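La mesa cuadrada y lo que cabe en ella

Delwyn Cartwright cocina en una casa alquilada de Lowther donde la encimera mide 37 centímetros de fondo. Todo lo demás se hace en una mesa cuadrada de madera clara, y allí se quedan las cosas entre una comida y la siguiente. 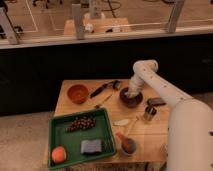 El cuenco de color terracota ocupa siempre la esquina del fondo. Lo compró en el mercado de Rastudden, junto con otro más oscuro que usa para mezclar. Los dos se lavan a mano y no vuelven al armario hasta la noche.

La bandeja verde llegó después. Cartwright pone en ella la fruta recién comprada y, si hace falta, la esponja.
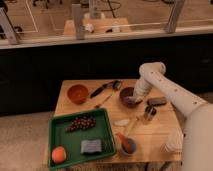

LERNSTEAD, agosto. En la cooperativa del pueblo venden bandejas parecidas a 20 coronas. El precio no ha cambiado en dos años. Cartwright prefiere las de borde alto, que sujetan bien las uvas y un melocotón cuando hay que llevarlos a otra habitación.

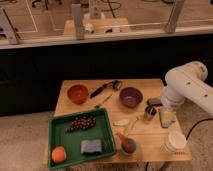
Los palillos y las brochetas no tienen sitio fijo. Antes los guardaba en un cajón, con los corchos y las gomas, y perdía más tiempo buscándolos que usándolos. Ahora los deja sobre la madera y los recoge al terminar.

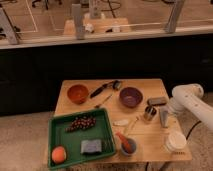
Uvas, fruta y esponja en la bandeja verde; detrás, el cuenco anaranjado.

Cada primavera lija la mesa y le da aceite. Para eso sí la vacía del todo.

Revista Zenencombe · Redacción: apartado 509, Lernstead · Todos los derechos reservados · Volver arriba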